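Workshop Tips: Planning a Two-Arm Bench Cell Without Overspending

Filed under Bench and Tools. Text by Pin-yu Mak, with corrections from Thu La.

Most of the letters we get on bench automation ask which arm to buy. The arm is usually the easiest line on the sheet. The tips below cover the rest of the order, for small shops handling light consumer goods: lids, clips, cases, chargers, small boxes.

1. Write the part list first

Collect the parts you mean to handle and put them in a tray next to the scale. Record the weight, the widest dimension, the narrowest place you can grip, and the surface finish. Mark anything hinged or lidded, as these parts move while they are being held. If a part has to be opened, closed or turned over in the air, note that too. A single arm with a fixture can do some of this work. A pair of arms can do more of it, and costs more in every category that follows.

2. Budget the arm at less than half

For our own cell we set the arms at 45 percent of the total and kept to it. The remainder went to grippers, bench, frame, power, guarding, spares and setup time. Setup time was the line we got wrong. Yung-ching Chu, who did the wiring, had allowed 8 hours and used most of a week in August.

If the supplier quotes the controller, cables and mounting plate separately, add them to the arm price before comparing. The Lulto and Trultport quotes we received looked far apart until the plates and cables were included. Afterward the difference was small enough that delivery time decided it.

3. Buy pads as a consumable

Soft pads wear, tear at the tips and pick up grit. Treat them like sandpaper. Order 6 sets per gripper at the start and write the fitting date on the back of each one. Check these points before ordering:

Pad attachment: screws or a slide-in fit are quicker to change than glue.
Tip shape: a pointed tip reaches a narrow edge, a flat one holds a wide face.
Recesses in the face: these let the pad give under load. They also collect dust, so keep a soft brush at the bench.
Color: pick one that contrasts with your parts if you use wrist cameras.

Foam is suitable for glossy plastic. It is a poor choice for oily metal or anything with a burr.

4. Choose the bench surface before the frame

Stiffness comes first, then flatness, then finish. A speckled countertop hides marks well but makes small dropped screws hard to find - put a plain mat under any job with loose hardware. Glossy surfaces throw reflections back at a camera, so look at a sample under your real lights at the time of day you expect to run.

Slotted aluminum extrusion is the sensible frame material for a first cell. It costs more per foot than welded steel, but it can be moved, and the first layout is seldom the last.

5. Check reach with both grippers closed in

Two arms that each reach the middle of the bench on paper may still foul each other when they work on one small part. The gripper bodies are wider than the pads, and the second one needs somewhere to come in from. Cut cardboard blanks to the full outline of each gripper and hold them around the real part before committing to a spacing.
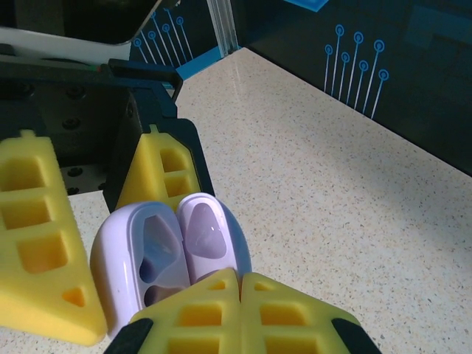 Open earbud case held between two pairs of foam pads. Allow for this much crowding when setting arm spacing.

Triin Siliņa at Windholm suggests adding a hand's width to whatever the cardboard test gives. We did so and have not needed to move the bases.

6. Plan spares and a test run

Keep one complete set of finger plates and fasteners in a labeled box. For a trial, specify 1000 cycles on the worst part in the tray, and log every stop with its cause. Put the trial in the purchase terms if the supplier will agree. Poon did; two others offered a demonstration with their own part, which we declined.

7. Lines people leave off the sheet

Drip tray and cable clips.
Second emergency stop, on the far side of the bench.
Replacement parts for the ones damaged in setup.
Freight, including the return of the crates.
A stool at the correct height for whoever watches the first runs.

Corrections and prices from other shops can be sent to Tin-yau Su at the bench desk. Please state whether tax is included.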